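Hard Water and the Office Kettle

Villbridge draws its water from a chalk aquifer, and the chalk comes with it. Dissolved calcium bicarbonate passes through every filter at the treatment plant. Once the water is heated past 60 degrees Celsius, it breaks down quickly into carbon dioxide and calcium carbonate, and the carbonate settles on the hottest metal it can find.

Scale conducts heat poorly. A thin coat on a heating element forces the metal to run hotter than its rating. In a boiler that cycles 30 times a day, the coat grows back within weeks of cleaning. Bostar, which services drinks equipment across the county, replaced elements at around 2000 hours of use before it began fitting softeners. The interval is now 4000.

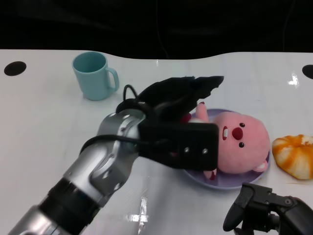 Nhyira Antwi disagrees with the emphasis on elements. Valves fail first, in her view, and a stuck fill valve costs more than the part it feeds. She would fit a strainer upstream and test the valve every March.

Softening has its own costs. Ion exchange swaps calcium for sodium, and the resin must be flushed with brine. Tea brewed with softened water also tastes flatter to many drinkers, so the Paiva building runs a blend, with a bypass set by hand and checked against a drop test kit.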